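Resources > Hand tools > Gripper trials > miklow-pads

Filed under: Datasets & Notes, Grippers

# Miklow Pads – comparison of grip pads on hand-held grippers

Version 1.2, 1 Aug 2022

## What is in this folder

Recordings and notes from a comparison of two kinds of grip pad, made with hand-held grippers in furnished rooms. We wanted to know which pad is better for soft household things: gloves, towels, napkins, paper, thin bags. Hard objects are in the older Stirkisus folder and we did not repeat them.

There are 538 episodes. Of these, 144 were made with the flat pad and the rest with the ribbed pad. The numbers are not equal, as the flat pads started to come off the jaws in December and we had to stop with them. Please keep this in mind before you compare the success rates directly.

## Set-up

Each episode is made by one person with two grippers, one for each hand. The camera is fixed on the tool and looks forward over the jaws, with a very wide lens. The corners of the picture are black and straight things near the sides look bent. We did not correct this in the files. If you need corrected pictures, the lens values are in `calib/`, one file for the left tool and one for the right.

The tables are dressed with cloths, plants, kettles and boxes in different orders. A plain table made the task too easy for our controller, and the results in a real kitchen were then poor.

## The tasks

1. Pick up and drop in bin
2. Fold once
3. Move from the left hand to the right hand
4. Hang on a hook

Task 1 is the largest group. It is also the one where the ribs of the pad matter most. Knitted things catch well between the ribs, but sometimes they do not let go when the jaws open. In our notes this is called "sticking" and it is marked in the column `release_late`.

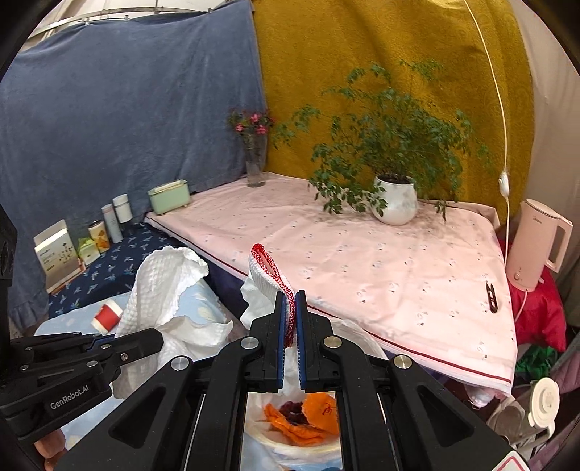
*Task 1, ribbed blue pads: knitted glove over the lined bin, paper towel or cloth in the left gripper.*

With soft things it is often difficult to say from the picture where the jaws close, so we also give the opening of the jaws for every time step. The value goes from 0 (closed) to 700 (fully open). It has no unit. On the left tool it can go a little under 0 when the object is very thin – this is not an error in your reader.

## Files

- `episodes/` – video and jaw values
- `calib/` – lens values
- `labels.csv` – task, pad, object, result
- `notes.txt` – remarks written by hand, not checked for spelling

## Known problems

- In 120 episodes the sound is missing. We do not use it, but some people asked.
- The word "cloth" in `labels.csv` covers also paper towels. We want to divide this later.
- Fingers of the person are sometimes visible. There are no faces.
- The Gikdale arm, which we use for replay, closes more slowly than a hand. For quick drops the replay needs its own timing.

## Use

Free for research and teaching. Please name the Baldursdóttir workshop if you publish something with it.

## Comments (3)

**padtester:** Do the ribs go across the jaw or along it on the newer set? Mine came without a drawing.

**kvist_lab:** We see the same late release with wool. A short shake after opening helped us a bit, but then the glove fell beside the bin twice.

**oru77:** Thanks for leaving the wide picture as it is. Is the split of "cloth" coming in 1.3?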